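Hallwood bench and shelf bits – gallery

Posted 10th January

Finally getting these up. Been meaning to since July, when the top went in, and then work got silly and the whole lot sat on my desktop in a folder called "bench misc". Sorry to the people who kept asking. Captions are short, I'm doing this with dinner on.

Quick background for anyone new. Hallwood is what we call the back room, after the old street name. It was storage, then a sort of study, now it's where we sort the little things – jars, candles, tins, whatever comes home from markets. Nour Hamdan helped me pick the wood and Rogério Figueiredo did the heavy lifting, plus most of the swearing. I did the sanding. Three goes at it. Still finding dust behind the heater.

The top

Wanted a pale timber, not the dark stuff we had in the last place. Went to Macedo's yard for it and came home 71 dollars over what I'd said I'd spend. Worth it for the colour alone. Every strip is a bit different and I like the knots, Nour would have turned those ones face down.

Oil is Sadard, the plain one with no tint. Thin coats, rag not brush, leave it overnight. I rushed the second coat and had to rub it back, so learn from that. Smells like a shoe shop for a week.

The shelf riser

Skelto, mint green, found it second hand in a box of kitchen things. It was meant for mugs I think. Gets the jars up off the wood and leaves a bit of space underneath for flat stuff. Nour reckons it should be white. Outvoted. 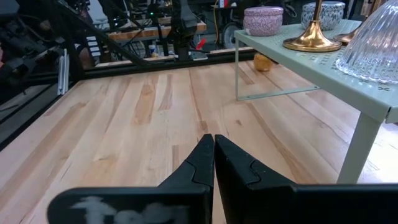

Butcher block with the green riser over on the right, cut-out pattern in the top. Pink speckled jar with its lid on, and the gray and white patterned one next to it. Love the honey streaks in the wood – and that one darker streak, which I've grown quite fond of.

The jars

No system yet. They get moved every time someone dusts (so, not often). The pink one is my favourite thing in the room and I paid 3 dollars for it at a school fete. The patterned one was a birthday present from Rogério's mum, who has much better taste than the rest of us.

I did try lining them up by height. Looked like a shop. Mixed is better, short ones beside tall ones, and a gap somewhere so it can breathe.

A few people asked about scratches from metal legs. Yes, it can happen. I've cut little felt dots for the riser but havent stuck them on yet. For now it's a case of lift, don't drag. Same goes for candles – put something under them, wax gets in the grain and you'll be there all afternoon with a hair dryer and brown paper.

Looking after the wood

Damp cloth, then a dry one. Nothing lemony. Fresh oil when it starts to look thirsty, which in our house is twice a year, maybe more by the window side. If you get a ring from a cup, fine sandpaper along the grain, never across, then a dab of oil on the spot. It'll look patchy for a few days and then it evens out.

Still to do

Hooks along the wall. A better lamp, the one we've got buzzes. Seven more jars in a crate in the hall that need washing before they're allowed anywhere near the riser. Rogério wants a drawer, Rogério can build teh drawer.

Will add more pics once the hooks are up. If you want the name of the green go and ask Nour, she matched it for a door and wrote the number down somewhere.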